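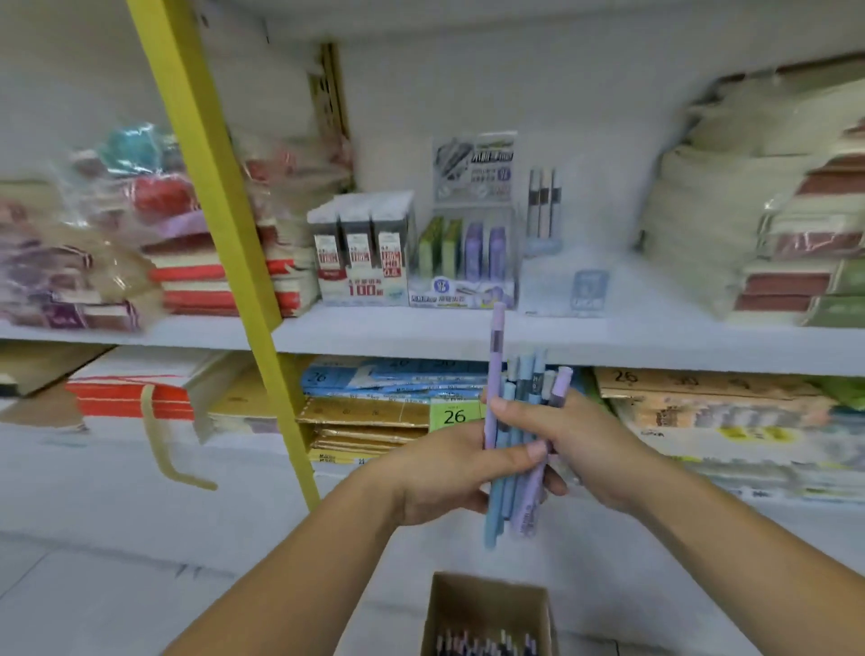 My grandmother kept her pens in a jam jar on the kitchen windowsill, and every one of them had come from the same little stationery shop two streets over. I thought about that jar a lot while I was writing this piece, which began as a few lines on back-to-school spending and grew into a love letter to the stationery aisle (my editor has been very patient).

If you have ever worked in one of these shops, you know that the day really starts on the floor, with a cardboard box. Everything small ends up in a box sooner or later. Pens travel in bundles, a good fistful at a time, and there is a knack to lifting them so the one in the middle doesn't slide out and roll under the shelves. Pastels are what people ask for now, the powder blues and the lavenders, and I can't say I blame them. A plain black pen gets the job done, but a lavender one makes you want to write to somebody!

Then there are the refills. I had half forgotten that grown people still buy pencil lead, but they do, and they are very particular about it. A 0.5 person will not be talked into a 0.7. The little tubes and boxes have to stand where a customer can read the size without picking up every one, and somebody has to put them back in order when they wander.

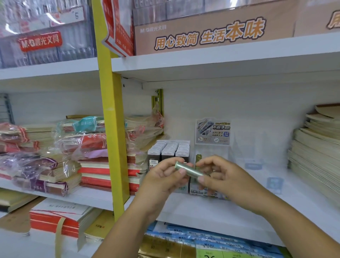

According to Rashidi, a shop can carry 1,950 different items and still be judged on whether it has the right lead, so the refills ought to sit at eye level and the notebooks can go wherever there's room. I'm not so sure about the notebooks. They are the heavy end of the business, wrapped in plastic and stacked flat, and a stack that leans will have the whole shelf looking tired by lunchtime.

Some of the bigger stores have gone over to planning charts. Siselar sells one with a square for every peg and tray, and Fletwood has a set of drawer dividers that I would happily put in my own desk. The older way is slower and lower down: pull up a small stool, set the box between your feet, and go through it by hand. I tried it at home with my own desk drawer in December. It took me about 20 minutes to get to the bottom, and I found 2 erasers I had been blaming my nephew for.
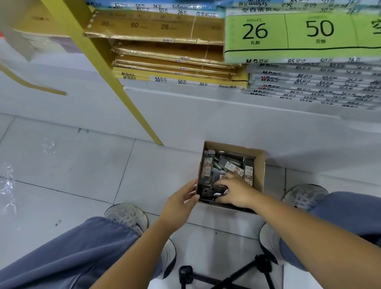 Down at floor level, where the small packets get sorted.

What I like best is the pace of it. A box of mixed packets can't be hurried, and your fingers soon learn to tell a flat pack from a slim box before your eyes catch up. My own drawer has stayed in order since, more or less — the pens are in a jam jar now, over by the window, and the lead is in an old mint tin with the size written on the lid.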